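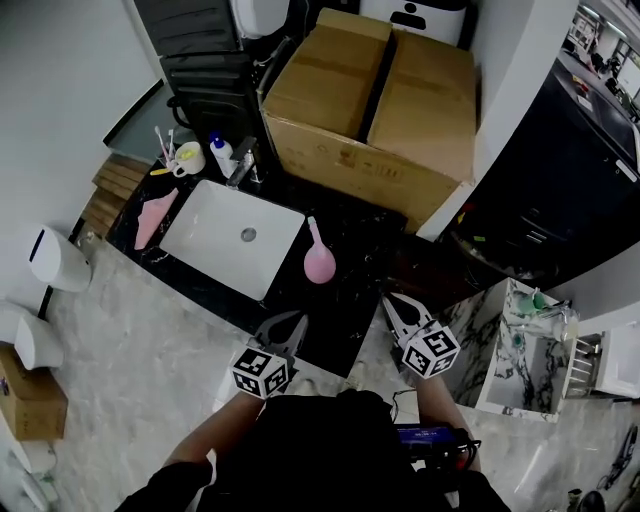
Bathrooms and Washrooms: Where We Stand, June 2019

Thank you again for the April payment, which has gone a long way. The Brurside house is much further along than I dared hope when I last wrote, and the bathroom with the black marble counter is the one I most wanted you to see. The white sink and chrome faucet are staying as they are, and the toothbrushes now have a home in the back left corner, beside the mug. The bottle with the blue cap stands by the faucet. The pink tube and the pink air blower still lie out on either side of the sink, and I would like to find them a drawer.

Storage is the part I keep going back and forth on. There is a black plastic drawer unit past the counter, but a big cardboard box stands in front of it, and another box sits over on the toilet side. Until those are opened and sorted, I can't tell you how much the drawers will really hold - my guess is that we'll want one more unit from Holub.

As for money, we have spent $439 of this year's $736 on shelving and drawers, and $139 on cleaning supplies. I'd like to keep what is left for Brullby, where the two upstairs washrooms haven't been started.

Skerkura is finished apart from the labels, and the residents there seem pleased with it, especially the low shelf by the door. I'll send the receipts separately, along with the list for Brullby once I've measured up.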